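New room, old keys

26 Oct 2018

So we've finally moved upstairs! Anyone who has been reading this blog for a while will know I've been moaning about the old office since last winter (the damp, the one socket, the door you had to kick). Well, no more kicking. Abbas Kordestani got the nod from the landlord, we signed on the tenth attempt at finding a pen that worked, and the new place is ours until at least next November.

I love it already. White walls, a white ribbed ceiling with beams across it, and a window with trees outside, which after three years of looking at a bin store feels like a holiday. The rent is 53 a month more than before and I'd pay it again just for the trees.

The moving itself was less fun. I'd labelled everything very carefully with masking tape and then the tape fell off on the stairs, all 16 flights of my patience gone in one go. Amirhossein Shojaei carried most of the heavy stuff and was very nice about it, even when I asked him to turn the desk round for the second time – and then back again.

The desk stays, by the way. I know I said I'd get rid of it. It's dark wood, it weighs as much as a small horse, and every drawer is full of things I can't name but might need. I had a good go at sorting them and got as far as one drawer before I found a stack of old Nurkell catalogues and sat reading those until lunch.

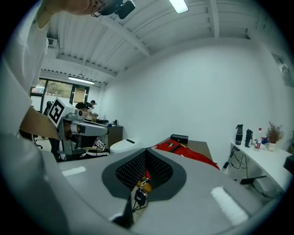 Keys were the other big drama. The old office had one key between all of us, on a bit of string, and it lived in whoever's coat had it last. I've been firm this time: everybody gets their own, and mine goes on a proper ring. I paid 10 for a nice leather tag from Gimetham and I've lost it twice already, once in the fridge.

What I haven't worked out is bags. People come in, plonk them on the nearest table and that's the table gone for the day. I've looked at hooks, and I've looked at a tall Fluvell locker that costs 227 before delivery (delivery!!), and I think we'll be going with hooks. If you've put any up on a plain painted wall without bringing half of it down, do tell me how.

Still to do: a kettle, a second bin, something for the bare wall. Abbas wants a map. I want a clock I can read without my glasses – we'll see who gets to the shops first.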